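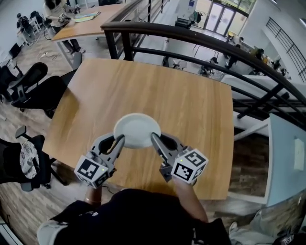 Plato pequeño Wisusia, blanco

Compré dos de estos platos en mayo para el pan y el postre. Es un plato redondo, blanco y liso, con el borde apenas levantado. Lo justo para que no se escapen las migas, pero no sirve para nada con salsa.

Ha pasado por el lavavajillas casi 20 veces y el esmalte sigue igual. En la mesa de madera clara queda bien y se coge sin problema por los lados. Se apila mejor que el de Blomqvist que tenía antes.

En contra: la base sin esmaltar raspa un poco si se arrastra, y en el microondas se calienta demasiado. Volvería a comprarlo, aunque me gustaría que hubiera una talla más.

Svenja Grube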